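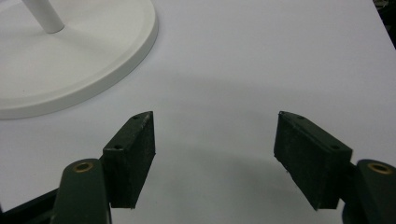 Figure 1. Gripper fingers open above the table, with the base of the stand at upper left.

Teaching a Kitchen Task by Hand: Final Report
Department of Mechanical Engineering, Prallville
Submitted by Nattawut Yensuk, 5 August 2024

1. Purpose of the project

The aim of the project was to find out whether a short household task could be taught to a two-armed robot by a person performing the task with hand-held grippers. The task chosen was hanging a whisk on a mug tree. It was selected from a list drawn up in November, and was preferred to folding a cloth on the grounds that the end state is easy to judge: the whisk is either on a hook or it is not.

The work follows on from the Horgan project of the previous year, in which the robot was driven from a distance by means of a pair of joysticks. The Horgan report stated that operators grew tired quickly and that their movements were slow and broken into small steps. It recommended that a later group should try demonstration by hand.

2. Equipment

Two hand-held grippers were used, one for each hand. Each has a pair of fingers faced with flat pads. The fingers turn on brass bushings, which replaced the plain printed holes of the first design after these wore oval. The data were stored and replayed with Drundeck, the department's own recording software.

The stand has a round base and a tall pole with hooks at the top. Its height proved to be the main difficulty of the task. The operator must lift the whisk well clear of the table and turn it on the way, and small errors of angle at the wrist become large errors at the hook.

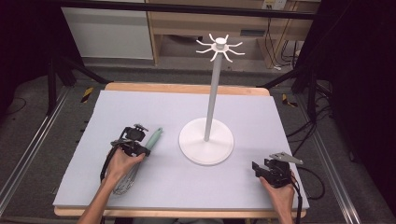

Paweena Chaiyaporn remarked at the interim review that the choice of a whisk might prove unkind to the learner, as the wire loops bend when touched and a policy trained on them could learn to avoid contact altogether. She asked that the grip be taken on the handle side in every demonstration and that this be written into the procedure.

The remark was accepted. The procedure was amended so that the whisk is taken with its loops pointing down, and demonstrations recorded under the earlier wording were removed from the training set.

3. Procedure

Each demonstration began with both grippers held over the board and the stand already in place. The operator picked up the whisk with the left gripper, paused briefly, and moved towards the stand at an even pace. The right gripper was kept open and to the side unless the stand needed to be steadied. Operators were asked not to speed up near the hook.

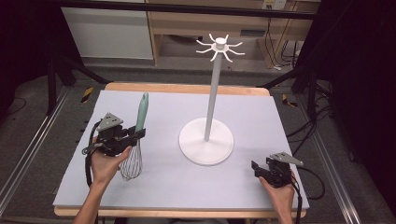 The pause after the grasp was added at the suggestion of the Curstead laboratory, where the same recording method is in use. It gives a clear mark at which the recording can be divided into a grasping part and a carrying part. Without it, the division had to be made by eye, and two members of the group working on the same recording seldom chose the same point.

In total, 100 demonstrations were kept for training. A further 11 were set aside because the position of one gripper was lost during the lift. After division and trimming, the training set held 3,199 short segments.

4. Discussion

Demonstration by hand was found to be less tiring than the joystick method, and the recorded paths were smoother. The weak point was the final approach. From the gripper's own view the hooks are often out of sight at the start of the movement, and only the lower part of the stand can be used for guidance.

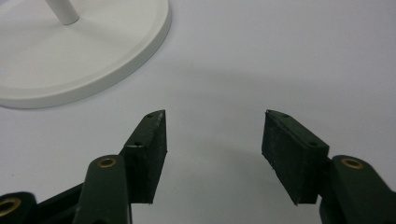 The learner must therefore form an idea of where the hooks are from the base and pole alone, and correct it once the gripper has risen. Training on the gripper views together with the overhead view reduced the number of missed hooks, although it lengthened training by nearly 2 days.

The group also notes that the base was placed in much the same part of the table throughout. The results should not be taken to hold for other positions.

5. Recommendations

A later group should vary the position of the stand from the first day of recording and should check the tracking of both grippers before each set. The finger pads should be inspected regularly and replaced when the edges begin to fray. Recordings and the amended procedure have been lodged in the Drundeck archive under the project title.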